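Soft fingers or parallel jaws for a toy kitchen bench?

plodirden_pete
Hi all! I'm putting together a small tabletop setup for pick and place (play food, little pots, that sort of thing) and I keep going back and forth on the gripper. The Cirkwood two-finger is what everyone seems to start with, but the Girno soft fingers look so much kinder to round things. Anyone run both?

mottram_fan
Ran both last winter. Go soft and don't look back. The Girno set picked up everything I gave it, and I barely had to tune the grip force.

Posted 16 hours ago

benchwarmer40
I'd push back on that a little, friend. Soft fingers are lovely on fruit, but mine sagged badly on anything with a lever or a door, and after about 2000 cycles one of them split at the base. The Cirkwood pads were fine at that point.

mottram_fan
Fair enough on doors, I never tried one. Mine haven't split though. What pressure were you running?

benchwarmer40
Higher than the manual likes, I'll own up to that!
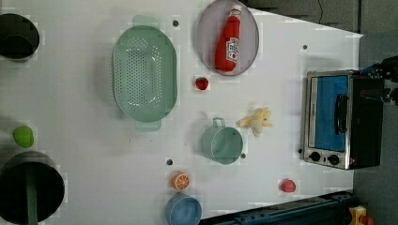
slowjaws
I've settled on hard fingers with a thin rubber pad, and a camera looking straight down. It took me a good while to get there (I'm stubborn), so take this as one person's bench and no more. Opening width matters more than people think. The strawberry and the orange slice are easy to get around, but the oval colander is far too wide to grab across the middle, so I go for one of the flat tabs at the ends. The toaster oven has a straight vertical door handle, and I'd want stiff fingers for that every time. For the wrist, do check you can turn the full 180 degrees before you bolt anything down!

plodirden_pete
This is so helpful, thank you. Pads on hard fingers it is, at least to start. Does the Mottram controller play nicely with the Cirkwood?

slowjaws
It does on mine, once I slowed the closing speed to 40 percent.

mottram_fan
Still say soft for the fruit :)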